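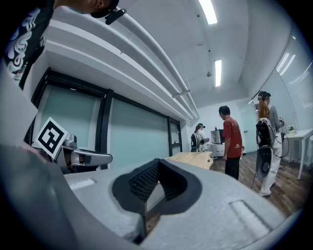 Equipment planning, hand-held grippers and packs. May, morning

Went over the rig count with Jolene Trevaskis before she sends the request to purchasing. Draft asked for 4 more complete sets (gripper, backpack unit, head mount, cables). I think that is one too many grippers and not enough of everything else.

Working budget line is 2600 for consumables and spares. Complete sets come out of the capital line and need a separate quote. Keep these apart on the form this time. Last round they were mixed and the whole thing came back.

Gatico quote, gripper side:
- finger pads, black, 23 per box. One box.
- printed marker cards. We can print our own if the stock is flat and matte. Glossy is no good under the ceiling fluorescents.
- shells, gray. Not ordering. Two spares in the cabinet, unopened.

Vundport quote, pack side:
- backpack frames, lead time 67 days. Long. If we want them for the fall block the order has to go in this month.
- pack-to-gripper cable. The stock length hangs too low on shorter operators. Ask for the next size down, or a clip at the hip.
- head mount straps. Cheap, order double.

Floor space is the other limit. The room takes several people in packs at once, but the wooden table is the shared point and everyone ends up routing past it. A second table would do more for throughput than a fifth operator. Bench height should match the one we have or the wrist angles will differ between stations and we'll be sorting sessions by table afterward.

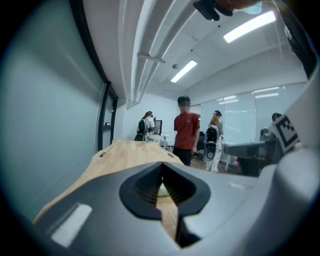 On table spec: plain light wood top, no gloss coat, same depth as the present one. Morris has a bench that fits on paper but the legs are inset and I want to know if it rocks when someone leans on the far end. Jolene will ask them for the load figure at the edge, not at center.

Monitors: no change. One per operator station is not needed for this phase. A shared screen on a small desk is enough to check that streams are up before a run.

Fixed arm. Bonder is still pushing the bundle (arm, mount plate, controller, one year of service). Held over to next year. We don't have tasks stable enough to replay, and the service year would start running on delivery. Asked them to quote the mount plate alone so we can lay out the hole pattern on the new table before it is drilled. No reply yet.

Request as it stands:
3 sets, capital line
1 box pads, straps, shorter cables, consumables line
1 table, furniture, goes through facilities

Open: insurance value per pack. Jolene has the old number, I think it predates the current batteries. Check the invoice folder.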